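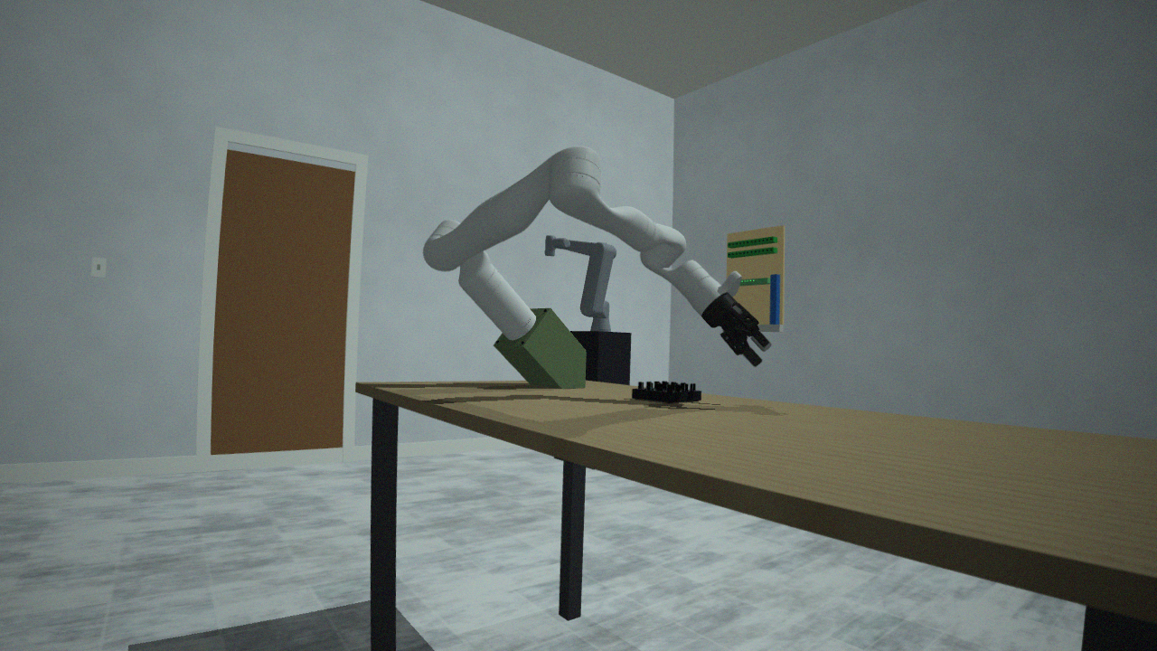

Pivwood Observing Field: night safety checklist with comments
Wednesday, December 26, 2018

What a site this is! On a clear night the Milky Way runs right over the Costigan hut, and the 10 inch reflector shows more galaxies in Virgo every spring than I can get through. Most of the list passed.

1. Path from gate to field. PASS. Red marker lights all working, 22 of them. The stretch by the stile gets slippery with frost, so go slowly there (and look up once you've stopped walking!).

2. Telescope pier and bolts. PASS. Rock solid. Orion's nebula didn't so much as shiver when I tapped the tube.

3. Power leads and dew heaters. ACTION. One lead has a split sleeve near the plug. Taken out of use, new one ordered. 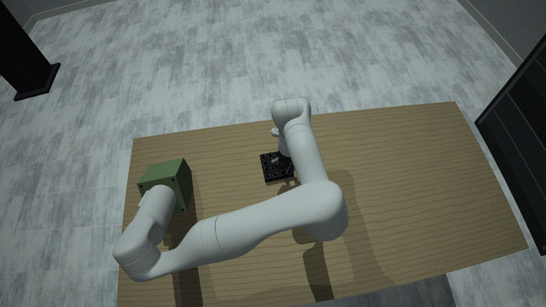
4. Solar filters. PASS, with a note. Held each one up to a bright lamp and found no pinholes. Check again before the March sunspot morning, and tape over the finder.

5. Green laser pointer. ACTION. Key was left in. It must live in the locked drawer, and it stays off whenever aircraft are about.

6. Steps to the Suster dome. PASS. New white edging on every tread, lovely to see by starlight.

7. First aid box. PASS. Full, though the foil blankets could do with a hook of their own. 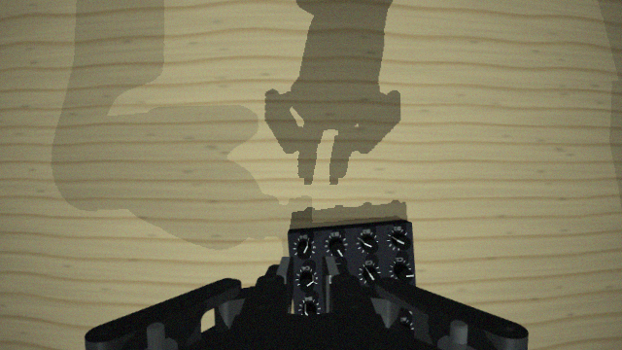
Wooden tabletop with shadows across it

8. Hut heater and vent. PASS. Vent clear, alarm sounded on test.

Next check before the March session.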